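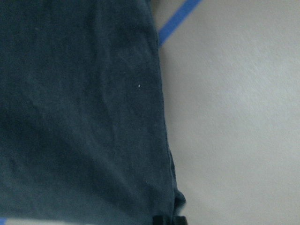

Bring back the mending table

My grandmother had a basket by her chair, and anything with a hole in it went in there. By Friday night it was empty again. I own far more clothes than she did and until last September I couldn't sew on a button.

Then Rianne Goossens talked me into an evening class above the old Baert shop, and I've been hooked ever since! A decent darn takes me almost 90 minutes (Rianne is much quicker, and chats all the way through), and I love every one of them. You start to notice how a jumper is put together, where it rubs, which seams were done in a hurry.
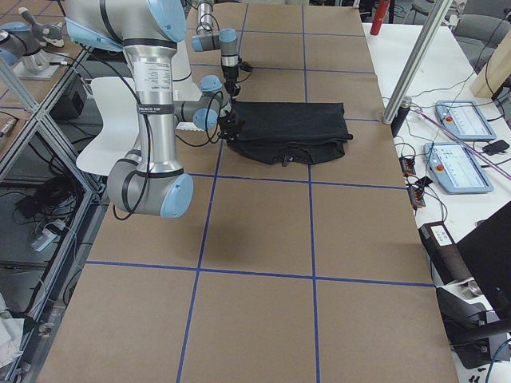

Dark cloth with a zip pull, folded on brown paper.

I think every school should teach this – to all the children, for a whole year, with proper scissors. My friend Teun Van Loon says they'd be bored stiff. I say give a ten-year-old a needle and a ripped pair of football shorts and see what happens.

Libraries could do it too. Ours lends out drills and cake tins already, so why not a sewing machine and a big table to spread things out on? Jozef Lambrechts, who is 91, has offered to teach zips, and he has very firm views on zips. I'd be first in the queue, with the winter coat that has been hanging behind my door since spring.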